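Braltholm teaches robot arms to handle shiny and see-through objects

Braltholm has today shared the results of a long piece of research into a problem that will be familiar to anyone who has ever walked into a very clean glass door. Robots find clear plastic and polished metal terribly hard to see, and a robot that can't tell where a thing begins and ends is not much help at picking it up.

The new method, called Idura, was worked out together with our friends at Vanon over 8 months. It asks the arm to take several looks at an object from slightly different places before it moves in, and to notice how the reflections shift as it goes — a bit like tilting your head to find the edge of a wine glass.
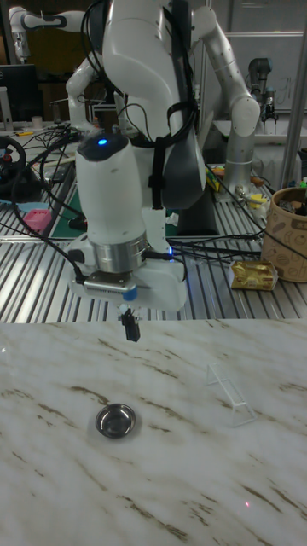
A robot arm over a marble-patterned tabletop with a small stainless steel bowl and a clear acrylic stand. Photo: Braltholm

The team tried Idura on 20 everyday objects, with more than 300 attempts in all, and we are delighted to say that it picked up clear items far more reliably than our earlier approach, which relied on a single look. Patterned surfaces were included on purpose, as veins and swirls can easily be mistaken for the edge of something see-through.

There is still plenty to do. The extra looks take time, and very thin edges remain a worry, so the next round of work will be all about speed. A set of 100 recorded attempts, good and bad alike, will be made available to other research groups in March through the Ifans open library, and we would dearly love to hear how they get on with it.

Requests for the recordings, and for visits to the laboratory, can be sent to the Braltholm press office.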